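Handout 6 – Evaluating a service offer: the Koltau kitchen package
Applied Automation, Part II. Revised Dec 27, 2019
Lecturer: Hernán Zapata

Please read before the session and bring your copy of the price sheet.

## 1. What is on offer

Koltau is a package sold by the company Nurkitz. The customer does not buy a robot. He rents a humanoid for a fixed period, together with training of one household task which the customer chooses from a catalog. The task in our case is number 77, "Fridge to basket": take pieces of fruit from a shelf and put them in a container on a nearby table.

The offer we study has these parts:

- rental of the humanoid, 36 days
- recording of 700 demonstrations by a Nurkitz operator
- one trained policy for the task, with one retraining
- remote support during working hours

The total price is 3,090 euros per week, transport not included. A second company, Dönmez, offers a single arm on a rolling base for the same task. We compare the two in section 4.

## 2. The work cell
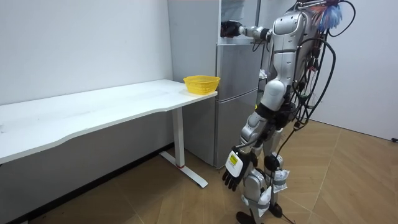
Reach is the first thing to check in any offer of this kind. The data sheet gives the length of the arm, but the length alone says little, because the shoulder must also be at a good height for the shelf. With the robot standing at the refrigerator and one arm stretched forward at shoulder height, the hand is level with the top door, so the upper part can be served without bending the torso. The lower drawers are a different question and the offer does not mention them. Notice also where the basket stands, on the end of the desk close to the refrigerator. A short transfer path saves time in every cycle, and a customer with a larger kitchen should ask if the promised cycle time is still valid for him.

Cables are the second point. They run over the shoulder and down the back, and some hang in long arcs below the waist. Sinan Kozan, who reviewed the offer for us, recommends to ask in writing who pays for a damaged cable. In the Koltau contract it is the customer.

## 3. The task itself

The catalog describes the task in one sentence. For our purpose we divide it into phases: approach, contact, grasp, transfer, release. When a seller speaks of "success rate", ask which phases are counted. Nurkitz counts a cycle as successful when the fruit is inside the container at the end. A fruit that was squeezed too hard is still a success in their table.

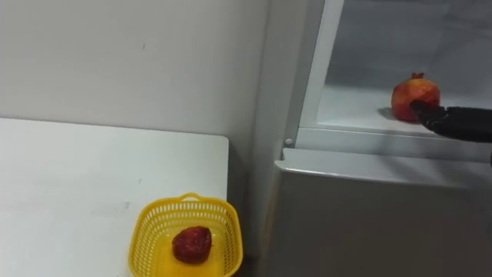 *Fig. 2. Contact phase: gripper against the pomegranate on the shelf, one fruit already in the basket.*

Round fruit is a hard case. It can roll when the finger touches it from the side, and the surface is smooth. The first touch decides much of what comes after – please think about this before you answer exercise b.

## 4. Comparison with Dönmez

The Dönmez arm is cheaper and needs less floor space. It has no second arm, and its base must be fixed before each run. Cristian Agudelo will present the full table in class. My own opinion is that for one task only, the humanoid is difficult to justify. For a customer who plans three or four tasks from the catalog, the calculation changes.

## 5. Exercises

a) Write a definition of success for task 77 which you would accept as a customer.
b) Propose a test for the contact phase with two kinds of fruit.
c) Find the two sentences in the contract which speak about retraining. Do they agree?

Send your answers to Zoila Cáceres.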